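Calimlim Match Ball, Size 5

Item 3845
In stock, ships Wednesday

I've been running the soccer side of the Storau shop for a good while now, and this is the ball I end up talking about most (sorry to anyone who came in for shin guards and left twenty minutes later). It's a proper match ball with bonded panels and a lightly textured cover, and I play with one myself on Wednesday nights.

What I like is how it comes off the foot. You can hit a long diagonal and it holds its line, and it doesn't have that hollow ping you get from cheaper balls on a hard field. My friend Priya Whitfield keeps goal for our team and she grumbled for weeks that it moved too much on shots from distance. Then she bought two, so make of that what you will! 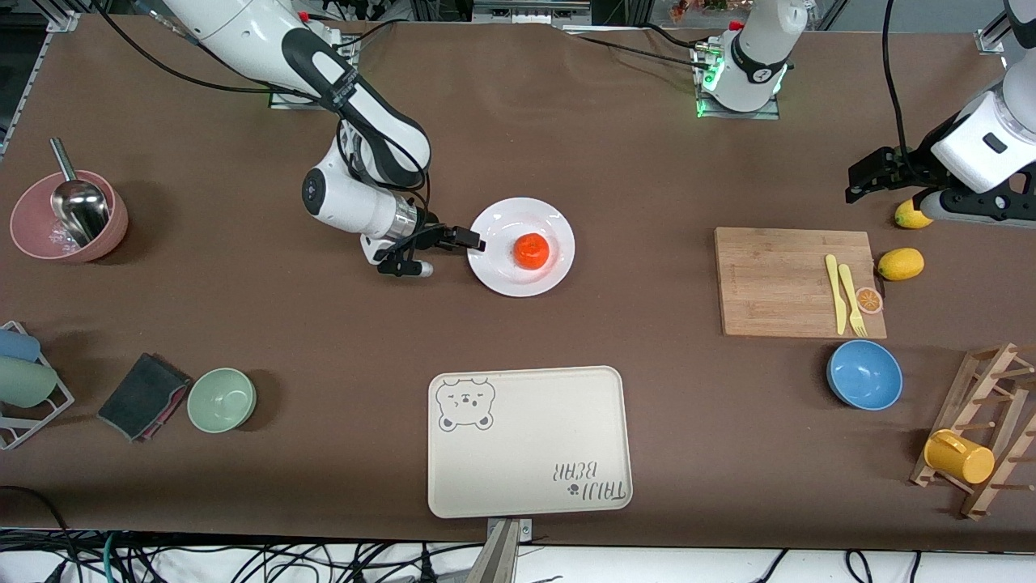
The bladder is butyl, so it keeps its air well. I top mine up before a game and leave it alone until the next one. Go easy with the pump, though, and put a drop of oil on the needle first. I ruined a valve in February by shoving a dry one in with cold hands, and I was pretty annoyed with myself.

We play on turf and it has scuffed a bit on the white panels, but the seams are all still flat. If your field is mostly gravel and hope, get the Clistex Trainer instead (item 1319). It's a heavier-feeling ball with a thicker cover, and you won't wince every time it hits the fence.
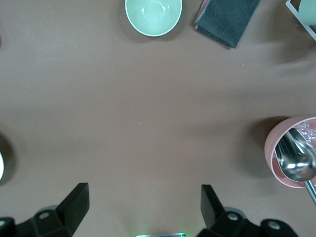 Price is $62 each. Spend $100 or more and shipping is free, so a pair gets you there. Balls go out deflated with one needle in the box. Pump not included, but the little Trustlow hand pump fits fine and it's the one I keep in my bag.

Returns are okay within the month as long as it hasn't been kicked around outside. A couple of touches in the living room, I'll never know.

Size: 5 only (size 4 is on order)
Colors: white/navy, white/orange
Use: grass and turf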